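I picked bottles for my project because our building is drowning in them. I live at Zanard, the student housing on the east side of campus, and if you walk down any hallway in the evening you'll see empties on window sills, on top of the microwaves, next to the trash (never in it!). So when our Materials and Waste class told us to study one ordinary thing people throw away, I didn't have to think very long.

My question was pretty simple: what makes it easy or hard to get a bunch of empty plastic bottles off the floor and into one bin? I thought it would be a boring answer. It wasn't, at least to me.

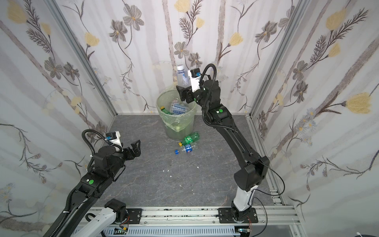 *Bikgate, Jul 24, 2026*

## What I was working with

The setup is small. There's a dark gray floor with a marble look, flowered wallpaper on the walls (I love it, my roommate says it looks like her aunt's bathroom), and a pale green see-through bin against the back wall with a light green bag in it. The bottles are a mix of clear water bottles, mostly with blue and white labels, and green soda bottles with yellow caps.

I stuck mostly to empties because full ones are a whole different problem, and also I didn't want to mop.

## The bag matters more than the bin

I really thought the size of the bin would be the big thing. But over two weeks of watching people clean up in our kitchen, the bag caused way more trouble. If you don't fold enough of it over the rim, the first few bottles drag it down inside and then you're fishing around for the edge. If you fold over too much, there isn't enough left inside and the bag hangs there like a hammock with bottles sitting in it.

What worked best for us was opening the bag all the way, pushing the bottom down by hand, and then folding the top over loosely. It looks messy and crumpled, and that's fine.

The other thing is air. A bag with air trapped under it pops back up and takes up half the bin before you've put anything in.

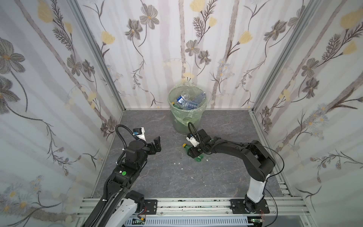

Bottles also don't stack the way you'd expect. They land at all kinds of angles and lean on each other, and you get these big gaps that nothing fits into. In our kitchen I timed how long it took before somebody pushed the pile down with their hand, and the longest anyone held out was 43 seconds. Everybody does it! It helps for a bit, and then the bottles kind of spring back.

Squashing them first is the obvious fix. The thin water bottles fold up with almost no effort, but the soda bottles fight you, especially with the cap on tight. I ended up telling people to loosen the cap, squeeze, and tighten it again. Some of them did it, some of them looked at me like I was nuts.

## Caps and labels

I asked 38 people on my floor whether caps should stay on, and the answers were all over the place. A lot of them said "off" because that's what their parents did. Our local drop-off, Nisen, takes them with caps on, so for this project that's the rule I followed. It's easier anyway, since loose caps roll under things and then you find them in August.

Labels I left alone. I tried peeling a few and got sticky fingers and a pile of little scraps that were harder to pick up than the bottles. 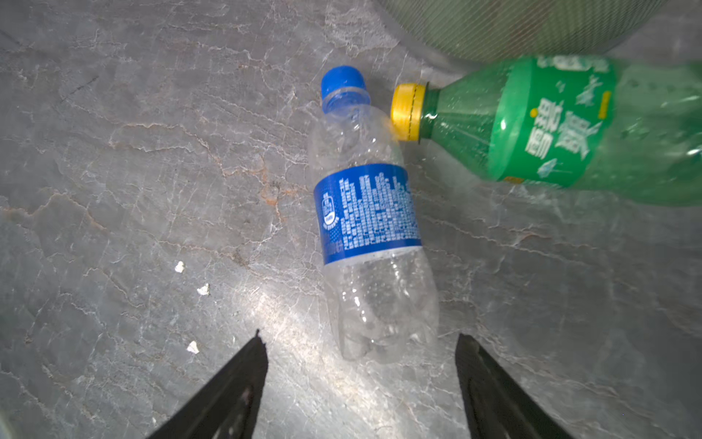

*Blue cap, yellow cap: both stay on.*

## Picking up in a good order

I tried two ways in the kitchen. In the first one I grabbed whatever was closest to me. In the second I started with the bottles nearest the bin and worked outward, and that felt a lot smoother. When you leave bottles lying right by the bin, you end up kicking them, and a round bottle on a hard floor goes wherever it wants.

Overlapping bottles are the annoying part. If you pull one from the bottom, the ones on top roll off, so take the top ones first even if they're farther away. I know that sounds like something a little kid could tell you, but I watched plenty of college students do it the other way. 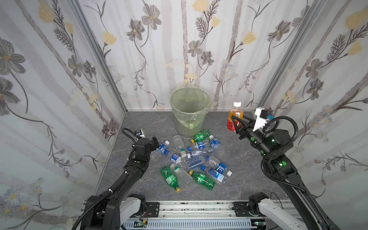
**Do you need separate bins for water bottles and soda bottles?**

One bin is enough for a floor like ours, as long as the drop-off takes both kinds together. Check with yours before you set it up.

## What I'd change

I'd get a second bag ready underneath the first one, so whoever empties the bin doesn't have to go looking for the roll. I'd also like to try the same thing at Van Leeuwen, the dorm across the street, where the kitchens are bigger and the bins are tucked under the counter. My guess is that people there leave even more bottles out, but I haven't checked yet.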